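Drawer won't shut on white bedside cabinet (Sheehan, from Pralell)
Posted 18 October 2018 in Flat-pack & Furniture Help

Status: open, then solved, then open again, now solved (I hope!)

Hello all. I've been keeping a log of this as I go, partly for the Pralell support people who asked me to "note down each step" and partly in case some other poor soul has bought the same cabinet and is sitting on the floor with a screwdriver wondering what they did wrong.

The item is the Sheehan bedside cabinet in white, one drawer, small dark knob. Built by me on a Sunday evening with the radio on, which may be relevant.

THE PROBLEM
Drawer goes in nicely for most of the way and then stops dead, leaving a gap you could post a paperback through. It isn't a soft stop either, it's a proper clunk. If I push harder the whole cabinet slides back and hits the wall (sorry, skirting board). Pulling it out is fine. It just will not go home.

STEP 1: the obvious
Took everything out of the drawer. Phone charger, hand cream, a book I'm pretending to read. Ran my hand round the inside and looked behind it for a stray sock or a bit of packing foam. Nothing there. Pushed it in again, clunk, same place.

STEP 2: the floor
My upstairs floor has a bit of a slope to it, and the first reply I got from support said to check the cabinet was level. Fair enough. I borrowed a spirit level and it was out by 2 mm from left to right, so I folded up some card and put it under the low side. Level now, lovely. Drawer still stuck. I've left the card in anyway because the lamp used to wobble and now it doesn't, so that's one good thing to come out of all this.

STEP 3: the runners
Right, drawer all the way out. On mine you lift the front a little and it comes off. I had a look at both runners with a torch and the left one was scraped shiny near the back, while the right one looked brand new. So something was rubbing on the left.

I checked the instructions again and found that the runners are marked L and R in tiny letters on the inside, where you can't read them once they're on. Mine were on the correct sides (I was so sure I'd cracked it!) but the left one had been screwed into the wrong hole, one up from where it should be. The holes are very close together and I'd had a glass of wine by then. Moved it down, put the drawer back in, and it shut. I did a little cheer and marked this as solved.

STEP 4: not solved
Two days later it was sticking again. Not as badly, but it would catch near the end and need a shove. Support ticket reopened, and whoever picked it up at Pralell asked me, quite nicely, whether any of the screws on the runners were standing proud. I said no. Then I went and looked, and yes, one was. The back screw on the left had worked its way out a bit, I think because I'd already chewed up the hole by taking it out and putting it in again.

What I did: took the screw out, poked two matchsticks and a dab of wood glue into the hole, snapped them off flush and left it overnight. Screw went back in and bit properly this time. I did it up by hand. Please don't use a power driver on these, the board is soft and you'll go straight through.

STEP 5: the test
I moved the cabinet to the spare room while I was painting round my bed, and I've been opening and closing the drawer every time I walk past, like a mad person.

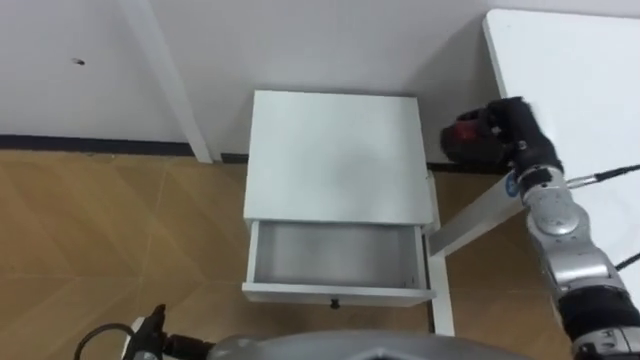 The Sheehan in the spare room, drawer pulled part of the way out and nothing in it.

So far so good. It opens and closes with one finger on the knob, no clunk, and I've tried it with a heavy book in as well. I'll put my bits back in it once it's in its proper place by the bed.

THINGS I TRIED THAT DID NOTHING
Rubbing a candle along the runners (smelled nice, no difference). Tightening the knob. Swearing.

FOR SUPPORT
You asked if I wanted a replacement runner. No thank you, I don't think there's anything wrong with the one I've got. But could you print the L and R a bit bigger, and maybe put an arrow by the right hole on the drawing? My sister-in-law has the Amwood, the one with two drawers, and she says the drawing in hers is much clearer, so somebody there knows how to do it.

Also, if anyone has tried the Clonel glides on one of these I'd love to hear how you got on. I've seen them mentioned on here as a swap and I'm not in a rush, but I've got another Sheehan to build for the other side of the bed in November and I'd like to get it right first time!

Will update if it starts sticking again.

Shared 2 times | 2 comments

Contact us | Terms of use | © 2018 Flat-pack & Furniture Help | Back to top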